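One pot, one socket: lunch with Nélida Olivares

I'd been in Nélida Olivares's flat for all of four minutes before she handed me a bag of corn and told me to start peeling. "You can ask your questions while you do that," she said. "I can't talk to people who are just sitting there."

Nélida has lived at the top of a narrow house in Bernbridge for six years, and for most of that time she hasn't had a cooker. The old one died the winter she moved in, the landlord took it away, and what came back was a cupboard. She was furious for a month. Then she bought an electric cooking pot, second-hand, and started writing down what she made in it. The notebook now has 116 recipes in it and a lot of crossings-out.

"Some of them are terrible," she says cheerfully. "Number 18 is a cheese sauce. Don't make number 18."

The notebook turned into a little printed booklet, which she sells through Daza, the corner shop downstairs, and at the street market in May. She had 100 copies done the first time and thought she'd be giving them away as birthday presents for the rest of her life. They went in a fortnight. Mostly to students, she says, but also to a retired bus driver who comes back to argue with her about lentils.

I ask her why corn, when she could have shown off a bit with a guest coming. She looks quite hurt.

"Corn is showing off! My grandmother did it in a huge pan in the yard, for everybody, with a bit of aniseed in the water. People here boil it to death and put salt in at the start. No salt. Salt afterwards, and butter, and lime if you've got one."

I'm a boil-it-to-death person myself, so I keep my head down and go on pulling off the silky bits (they get everywhere, I found one in my sock that evening). Her method is very simple. Ears in, water to cover, lid on, bring it up to the boil and give it six minutes. Then she pours the water off straight away and puts the corn back in the pot to sit while she finds the plates. She thinks leaving it in the water is where most people go wrong.

"It goes sad," she says. "You know when a kernel has gone sad."

Her neighbour Kamran Bagheri wanders up at this point with a lime and no explanation. He used to work for Fletar, the removals people, and he's the one who carried her table up the stairs, a fact he mentions twice. He's also her chief taster. "I've eaten nearly 100 of them," he says, meaning the recipes. "I was ill once, and that was my own fault."

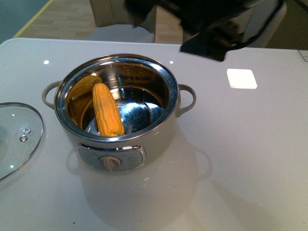
Two ears of corn resting in the pot, lid off to the side.

We have ours with far too much butter, Kamran standing up by the window, and I have to say it was the best corn I've had in years - sweet, and with a proper bite to it. I did ask about the washing up, as someone who lives in fear of it. She wipes round the inside with Lusterik, a cleaning paste her mother swore by, once a week, and the rest of the time it's hot water and a soft cloth. "And dry it. People leave it to drip and then they complain about marks."

Would she go back to a proper cooker if the landlord offered her one? She thinks about it for longer than I expected.

"For roast potatoes, yes. Tomorrow. But I'd keep the pot out."

There's a second booklet on the way, all soups and puddings, and she's hoping to have it ready for next May's market. Kamran wants a chapter on rice. They were still discussing it when I went down to catch my bus, with two spare ears of corn in my bag and strict instructions about the salt.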